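Checkered tablecloth wont lie flat, table set at an angle

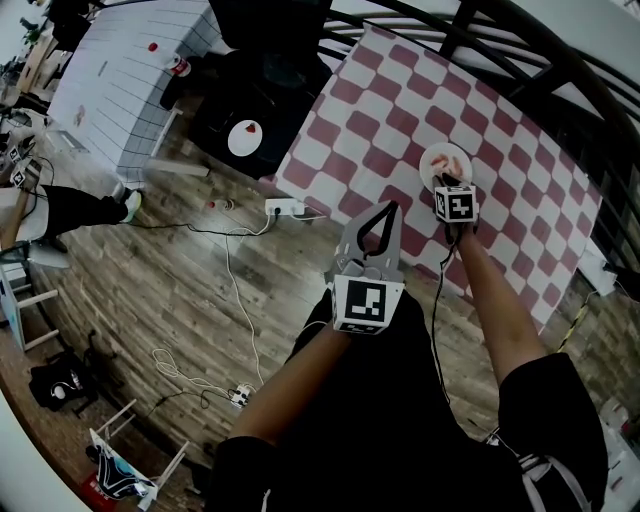
Page 6 of 11

wulla_deck
Posted 26 November 2018
Red and white check cloth, plank floor, table on a diagonal. Cloth keeps sliding whenever a plate gets moved. Clips? Tape? Also cords all over the floor, power strips too. Guests soon. Help pls

Trornex
Clips on the short sides, done. Iron it frist, folds are what make it creep. And get those power strips against the wall, someones going to trip.

bondarchuk127
just use a smaller cloth

Flikasel
Rubber shelf liner underneath, cut a bit smaller than the top. Had mine on since September, hasnt moved. Skip tape, leaves gunk. For the cords, flat cover strip from the hardware store.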